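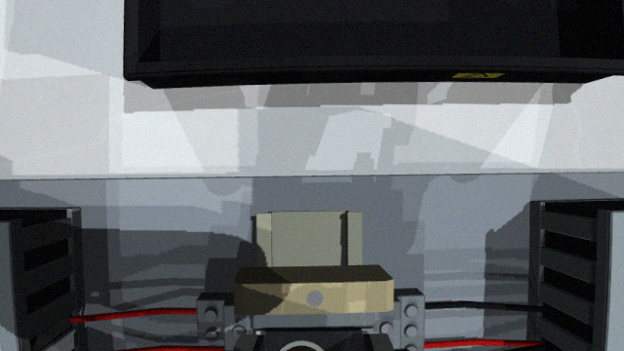 Overlapping gray shadows on a pale wall (computer render)

Start Lessons Materials Ask Us Sign In
Kullemeo > Drawing > Light and Shadow > Soft Shadows in Pencil
Last updated: April

How to Draw Soft Shadows in Pencil

Soft shadows are my favorite thing to teach, and they are so much easier than they look! All you need is a plain wall, a lamp, an HB, a 2B and a 4B pencil, a kneaded eraser and a scrap of 400 grit sandpaper. Give yourself 30 minutes for a first try.

1. Set up your light. Stand a box and a couple of jars near the wall and switch on one lamp. Move the box slowly toward the wall and watch its shadow get crisper, then pull it back and see the edge melt. Play with this for a while before you draw anything (I still do, every time).

2. Squint. Pick out the biggest shadow shapes and sketch their outlines with the HB, very lightly. Leave out the jars themselves for now.

3. Lay one flat tone over every shadow. Use the side of the lead and small ovals, no pressing. I sharpen to a long point and then rub the side on the sandpaper – you get a lovely wide, smooth mark.

4. Find the overlaps. With a single lamp, two shadows falling on the same spot don't get darker where they cross. Turn on a second lamp and they do! Anca Chiriac showed me this years ago and I went around her kitchen flipping switches all evening. Deepen those places with the 2B.

5. Soften the edges. Let each stroke fade out as it leaves the shadow, then dab with the kneaded eraser. Dab, don't rub. If an edge goes muddy, leave it alone and come back after a cup of tea.

6. Save the 4B for the dark spot right where an object touches the table. A tiny bit is plenty.

Paper matters too. Zaid Atallah likes a rough sheet and lets the grain do the blending, while I go for something smooth. Try both with the same setup.

Next time we'll do shadows on folded cloth – start saving your old pillowcases!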